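Thursday night, May 22, 2025

My feet hurt and I ought to be in bed, but if I don't put today down now I'll have lost half of it by the weekend. So, the open day at Gemel. I had been looking forward to it ever since Évan Vidal sent me the invitation with "bring comfortable shoes" written across the bottom, and I did not listen, and wore the brown ones.

The bus from Turnemum was late, of course, and by the time I'd signed my name in the book at the front I was visitor 129. The young woman at the desk gave me a sticker and a cookie and pointed me up the stairs. They said at the welcome talk that they had expected 300 people over the whole day, and I believe they got them, because the hallway was like the market on a Saturday. Lots of children, which I was glad to see, and one very patient grandfather carrying three coats.

I skipped the first hall, where the Mets people had their big warehouse carts, and went straight to the room Évan had told me about, the one with the tabletop arms. There was a bench along the side and I got the end of it, next to a retired schoolteacher who shared her peppermints with me – such nice company all afternoon!

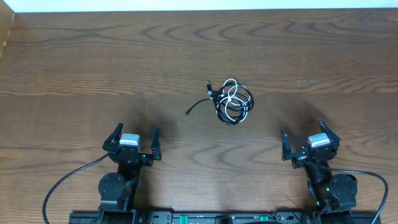 Ott Dzene gave the talk in there. He is a tall, soft-spoken man who apologizes before he says anything clever, and I liked him right away. He told us that people always want to see a robot lift something heavy, when what he loses sleep over is string, laundry and wires, anything that won't hold its shape. And I could see what he meant, looking at the heap of cables on the table with the black one going round and round in loops and the thin white one knotted up through the middle of it. I have that same heap in the drawer under my telephone and I have been avoiding it since Christmas. A box, he said, looks like a box from every side, but a tangle is a new problem every time you touch it. The schoolteacher whispered that this was also true of seventh grade.

A boy near the front asked how many times they had practiced, and Ott looked it up for him very seriously and said 746, counting the bad ones. Then the boy wanted to know how many were bad ones, and Ott apologized and said quite a lot. He went on to explain that a person sits and guides the arms through a job again and again, and everything gets recorded, and afterward the machine learns from all of it, the clumsy tries included.
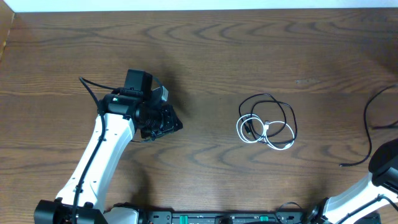 I asked my own question too, though I had to stand up to do it and my knees cracked so loudly that the whole bench heard. I wanted to know why two arms, when one must be so much simpler to run. He was kind about it. He asked me to try tying my shoe with one hand when I got home (I did try, just now, and gave up and took the shoe off). One hand holds and the other one works, he said, and we do it all day long without giving it a thought. Getting the 2 of them to wait for each other is most of his job, and Asero, the project he's on, has been going at it since last June.

I thought of Mother at the kitchen table winding wool, with me holding the skein on my wrists and getting scolded for letting my arms drop. I must have been six. Funny what comes back to you in a room full of engineers.

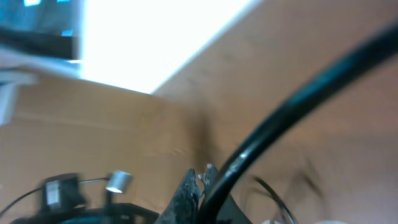 Afterward there was coffee downstairs and I finally found Évan, who looked worn out and very happy and had not eaten a thing since breakfast, so I made him take my second cookie. He wants me to come back in June when it's quieter and sit in with them for a morning. I said yes before he had finished asking. He also says I can have a turn at guiding the arms myself, which I will believe when I see it.

Got the last good bus home. Soup, toast, feet in the basin. I must call my sister tomorrow and tell her about the shoelace business, and look up the name of those peppermints. Brown shoes go back to the bottom of the closet.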